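From: Naledi Ngcobo
To: tools-and-sheds list
Subject: Re: [tools-and-sheds] Molded cases, yes or no?

On a morning in January, Rampersad wrote:

> I've come around on the molded case. Bought one for the club cupboard
> and I'm a convert. Every tool has its own slot, so you see at a glance
> what's gone. People put things back because the case tells them where.
> I'd vote for replacing the canvas bags with 3 of these, one per
> cupboard, and being done with it. Kirkora sells them ready filled and
> Drindia does nearly the same thing for less. Can anyone give me a
> reason not to?

I can give you a few, and I'd like them read before any money goes out.

"Every tool has its own slot" is true on the day you buy it. After that you lose the pliers, you buy another pair, and the new pair is a quarter inch fatter in the handle than the old one. Now it lives in the bottom of the cupboard and the slot stays empty for good. My brother-in-law has a 16 piece set from Darkeo that has been missing its level since before he moved house. He still closes the lid on the gap and calls it a full set.

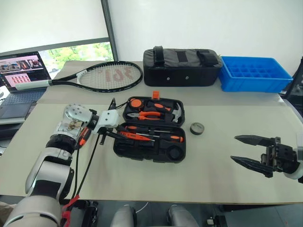
Slots only help if the tool goes back in one, and I have my doubts about how often that happens. You say the case tells people where things go. Well, the utility knife is lying on the table to one side of the case and the roll of tape is on the other, and there's a round recess in the front right corner of the tray with nothing in it. I wouldn't swear to what belongs in there, and neither would the next person to borrow it, so I don't see how the case is telling anybody much. Black recesses in black plastic don't help either. With half the lights off in the cupboard you won't know if you're looking at a missing tool or a bit of molding.

Then there's the size. A bag folds down to whatever is in it. A case is the same size full or empty, and to use it you have to open it flat, so it wants double the space. On a ladder or a narrow workbench that's a nuisance. On a big table it's fine, I'll give you that, but how many of our jobs get done at a big table?
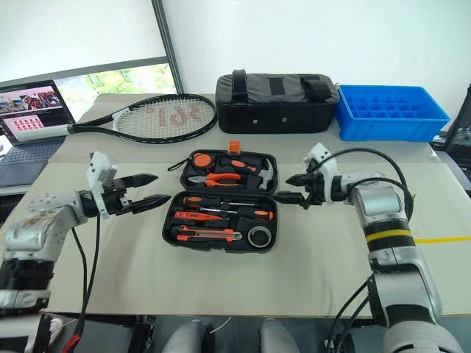
The case opened out, racket and blue tray behind it.

To be fair to it, the orange on the handles is a good idea and I'd copy that whatever we decide. A hammer and a tape measure you can spot from across the room are worth having. You can get the same thing with a can of paint, and I have most of a can left.

I also looked up the ready-filled prices. For 200 you get a lot of orange plastic and, as far as I can tell, tools that are middling at best. Two screwdrivers of a decent make would suit us better than a whole tray of so-so ones, and we already own decent ones. They're in the canvas bags you want to throw out.

What I'd accept:

- One case, for the front cupboard only, and we see what it looks like by summer. If everything is still in it I'll say so on this list.
- The canvas bags stay where they are in the meantime.
- Somebody writes the name of the tool next to each recess with a paint marker. Silver, so it shows on the black.
- Tape and spare blades go in a tub of their own. They get used up, and I don't see the point of giving them a molded home.

Rampersad, does the one you bought have a metal latch or a plastic one? I've snapped a plastic one in cold weather and after that the lid was held on with string. Also, whoever has the key to cabinet 3220, I need it back before the next work evening, please. The long clamps are in there.

Naledi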